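4. Setting up a planning session in the simulator

By now you should have the Aruvon planner installed and the license check behind you (if the check failed, please go back to section 3, as nothing below will work without it). In this section we load the shelf workcell, connect the planner to it, and run one slow motion from start to finish. It takes a little patience the first time through, so pour yourself a coffee and don't worry if you have to repeat a step or two.

4.1 Loading the workcell

1. Open the Aruvon console and choose File, then Open Workcell.

2. Pick the workcell called Rulldale. It comes with two arms, a table and a turquoise shelf unit, all in their default positions.

3. Wait for the status line to read "scene ready." On older laptops the first load can be slow while the collision meshes are being built. Later loads use the saved copy and are much quicker.

4. Open the Connections panel and check that the planner port is set to 3047. If something else on your machine is already using that port, you can change it, but remember to change it in the Bollarska bridge settings too, or the two will sit there waiting for each other forever.

5. Press Connect. Both arms should be listed by name, each with a green dot.

Note: The shadows in the viewer are only for looks. The planner never uses them, and you can switch them off under View if your graphics card is struggling. 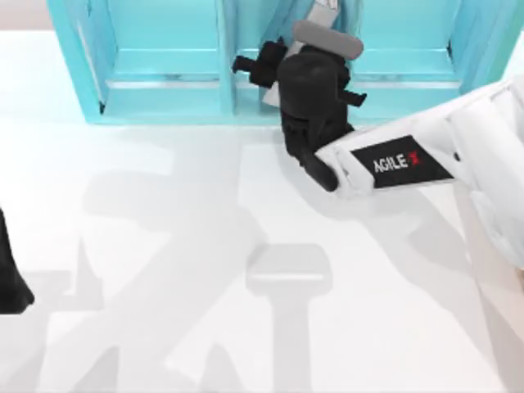

Can I plan for one arm while the other one is parked?

Select only the arm you want in the Groups list and leave the other unchecked. The planner then treats the unchecked arm as a fixed obstacle at its current joint angles, so be sure it is parked where you want it before you press Plan.

4.2 Checking the collision model

This is the part people like to skip, and I do understand why, but most of the support mail we get could have been avoided right here. The meshes you see in the viewer and the shapes used for collision checking are stored separately, and they can drift apart if you move or resize something by hand.

1. Under View, turn on Collision Shapes. Each object gets a thin orange outline.

2. Orbit slowly around the shelf and compare the outline with the shelf itself. Pay special attention to the divider and the front lip of the shelf board, which are thin and easy to get wrong.

3. If an outline is off, select the object and press Rebuild. Keep the resolution at 80 unless you have a good reason to go higher. At 119, which is the maximum, planning times become rather long and you gain very little for this kind of shelf.

4. Set the padding for both grippers to 19 millimeters to begin with. You can bring it down once your first few plans look sensible.

Caution: Never set the padding to zero to make a stubborn plan go through. The path may look perfectly fine in the viewer and still scrape the shelf on a real arm, where calibration is never quite as tidy as we would like.

4.3 Using the wrist view

Once the outlines agree, open a second viewer window and set its source to one of the wrist cameras. I like to keep it beside the main view, since it helps me judge how the gripper is approaching the shelf before I commit to anything.

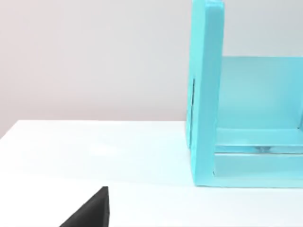
6. With both windows open, choose Approach from the Goals menu and click a point well in front of the shelf. Start with an easy goal, please! You want to learn how the planner behaves before you ask it to reach into a compartment.

7. Set the speed slider to its lowest mark and press Plan. The proposed path is drawn as a dotted line.

8. Drag the time bar back and forth to preview the motion. If the elbow takes a strange detour, press Replan for a fresh path. Ludivine Hoarau, who wrote the path smoother, suggests trying this a few times before you touch any of the cost weights.

9. When you are happy with the path, press Execute.

Note: If the planner reports "start state in collision," the gripper padding is usually overlapping the table. Jog the arm up a little and plan again.

10. Save the session under a new name. The Collet logger keeps the path, the settings and the random seed together, so you can replay exactly the same motion in section 5.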